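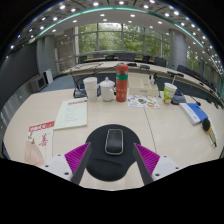 Figure 9.1 A two-finger gripper over a conference table. Small household and office objects such as a mouse, a mug and an insulated bottle differ widely in shape and surface.

Chapter 9
Planning and Budgeting for Gripping Equipment

The price on a quotation is the easiest number to find and the one that causes the most trouble later. A buyer sees a gripper listed at $3,575, compares it with two others, and sends the cheapest to purchasing. Months afterward the same buyer is asking for more money to pay for finger pads, a mounting plate and a week of setup time that were never in the request.

Chapter 8 dealt with choosing an arm. This chapter deals with what goes on the end of it, and with how to write a budget that will still be correct at the end of the first year. By the end of the chapter you should be able to:

list the objects a gripper must handle and sort them by difficulty
separate purchase cost from cost of ownership
prepare a one-page equipment request
set a date for review and replacement

9.1 Start with the objects

Equipment planning begins with a list of what has to be picked up. The table in Figure 9.1 would make a fair first list. A lidded mug has a handle on one side and a knob on top, so there are several ways to take hold of it. A paper cup has neither, and it can be crushed. A sheet of paper lying flat gives two fingers almost nothing to close on. The thick book is easy to grip along one side if the fingers open wide enough, and hard to grip if they do not.

For each object, write down the width at the point of grip, the weight, the surface, and what happens if it is dropped. Weigh drinking vessels full. Measure soft items both folded and spread out, and use the larger number.

The planning group at Jilodmont, whose records we use throughout this part of the book, began with a list of 58 objects. After sorting, 14 of them set every important requirement: opening width, force, finger length and pad material. The remaining objects could be handled by any gripper that could manage those. A short list of this kind is called the governing set. It should be attached to every request for a quotation.

9.2 What the purchase price leaves out

Suppliers differ in what they include. Heltiveck quotes the gripper, controller and cable as one item. Chukwu quotes the gripper alone and lists fingers, pads and mounts as accessories. Neither practice is wrong, but the two totals cannot be compared until the missing lines have been filled in.

Ribbed and soft pads should be treated as supplies and budgeted by the year. Mounts and housings are usually bought once, with one spare. Staff time for fitting, testing and training belongs in the request even when no invoice will ever be issued for it.

Key terms

Governing set: the objects that fix the requirements for a gripper.
Consumable: a part expected to be replaced during normal use.
Cost of ownership: purchase price plus all spending needed to keep the equipment working over its planned life.

Section 9.3 works through the Mostton request line by line, beginning with the cost of fingers and pads.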